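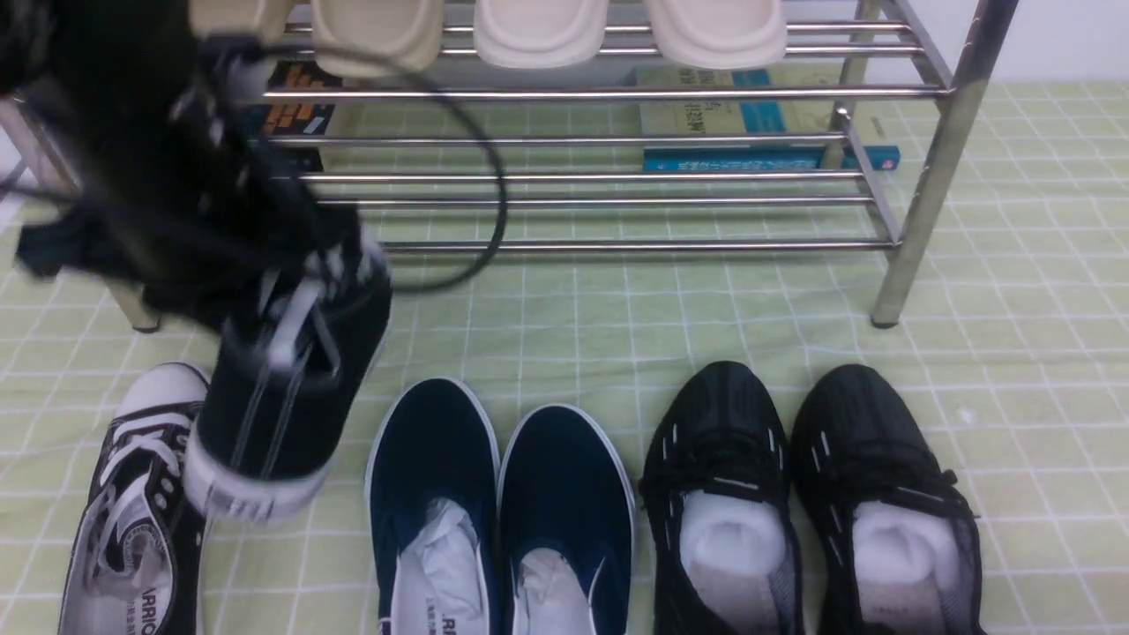
Chapter 4
What Will It Really Cost?

I bought my first robot arm the way some people buy a boat. I saw one running at a trade day, I went home and thought about it for a week, and then I signed for it before I'd worked out where it was going to live. The arm was fine. What hurt was everything else – the bench, the guarding, the second gripper, the electrician who came back three times. I'd put the price of the arm in my budget and left a single line underneath it that said "extras". Please don't do that.

This chapter is about the extras. By the end of it you should be able to take a quote from a supplier, pull it apart, and build it back up into a number your boss or your bank manager can live with. You'll need a pencil and the blank planning sheet from the end of Chapter 3. If you skipped Chapter 3, I won't tell anyone, but go back and get the sheet.

4.1 Start with the job

Before you ring anybody, write down what you want picked up and where you want it put. Be dull about it. When Ruba Issa was planning the returns bench at Fliltitz, her first note said "handle shoes". That's no use to a supplier, or to you. A canvas high-top has a soft upper and a stiff rubber sole, and it swings when you lift it by one end. A slipper might have nothing on it worth gripping. Laces dangle. Pairs have to stay pairs. Every one of those facts can change the gripper you need, and the gripper can change the arm.

Ruba's second note ran to 2 pages, and it was a beauty! It listed each kind of shoe, which way the toes had to point, whether the stuffing stayed in, and how high the top rail of the rack was. She sent it to two suppliers, Videll and Berhe. Berhe rang back the same afternoon with questions. Videll sent a brochure. You can learn a fair bit about a supplier that way, and it doesn't cost you a cent.

4.2 The four piles

I sort every cost into one of four piles:

Things you buy once (arm, gripper, stand, cameras, cables)
Things you pay people to do (fitting, wiring, programming, training)
Things that wear out (finger pads, cables again, filters)
Things you lose while it's all going on (floor space, output, your evenings)

Cables are in there twice on purpose. A cable that runs out to a gripper gets bent all day long, and it can snag on whatever is nearby, like the rails of a rack. Kobe Timmermans budgeted $70 for spare cables in his first year at Fumow and spent $361. It's small money next to the arm, but he had no line for it, so every order meant another form and another wait.

The fourth pile is the one people leave off. Ask how long your current setup will be out of action, then ask somebody who has done it before. Their answer will be longer.

4.3 A first rough budget

We'll work with a pretend limit of $4000 for everything except the arm itself. It sounds like plenty until you start filling in the piles. Take your planning sheet, write the limit in the top corner, and put down your guess for each pile before you read on. Leave the guesses in when you correct them later. I still have mine from that first arm, and the line for training says zero.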